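Teaching by Hand: Pictures from Our July at the Kitchen Table

Hi, and thanks for stopping by! This page has been promised to so many people that I finally sat down on Sunday with a pot of coffee and did it. If you haven't followed along, our little group has spent the summer showing a robot how to tidy and sort household stuff. We don't write the motions out in code. A person picks up a pair of hand-held grippers, does the chore, and the recording of that chore becomes the lesson. Some of the time we also drive the arms remotely from another room, and I have opinions about that (see further down).

The group is Hala Farouk, Radka Kelmendi, Borislav Shehu and me, with Hoi-yan Tseng looking after the recordings once they leave our hands. We got through 1092 demonstrations before the end of the month, and 430 of them were done by Radka, who has wrists of steel.

I meant to put up a whole album. Then I started sorting, and most of what I had was blurry or a duplicate, so the gallery is short for now and the notes are long. Sorry, I talk a lot!

How a session goes

We pick a table and leave it the way people live with it. Early on we used a bare desk with three blocks, and the policy we trained from that was hopeless the minute a tablecloth showed up. Now the more stuff the better. One person demonstrates, another calls out the next item, and we swap every 47 takes or whenever somebody starts getting sloppy. You do get sloppy. Your thumb gets lazy, you start closing the fingers before you've lined them up, and Hoi-yan sends you a very polite message later.

Hand-held or remote?

Hand-held wins for me, by a mile, for anything small. You feel the bottle through the grip and you slow down without thinking about it. Driving the arms from the Cisarer station is better for long reaches and for anything heavy, but I had to do 91 practice runs before I stopped knocking things over. Borislav disagrees with all of this and says I just need to play more video games (he may have a point).

The pictures

Small bottle and soft pouch

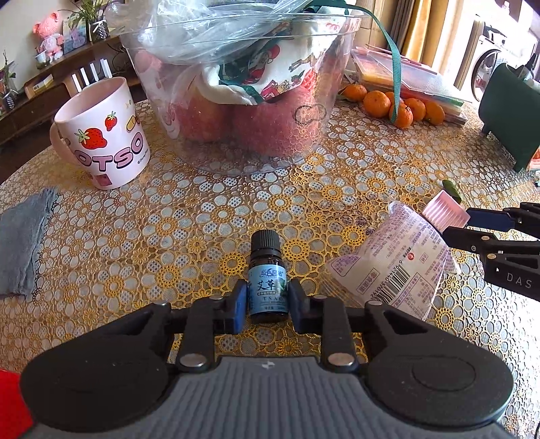 Two grippers working at once, one closed around the little 艾草 bottle and the other with its tips at the pink cap of the pouch. I love the crowd behind them: apples in the bucket, mandarins, the strawberry mug. Glass and a floppy pouch want very different handling, and doing both on one table is great practice.

Coming next

Hala has been working on drawers and cupboard doors, and I'll add hers as soon as she picks her favorites. After that it's laundry folding with the Siltent arms, driven remotely, which I'm dreading a little! Danica Dervishi has offered us her kitchen for a weekend too, and she owns more jars than anyone I've ever met, so we'll be busy.

If you've tried teaching a robot this way at home or in class, write to me and tell me how you keep your hands steady after lunch.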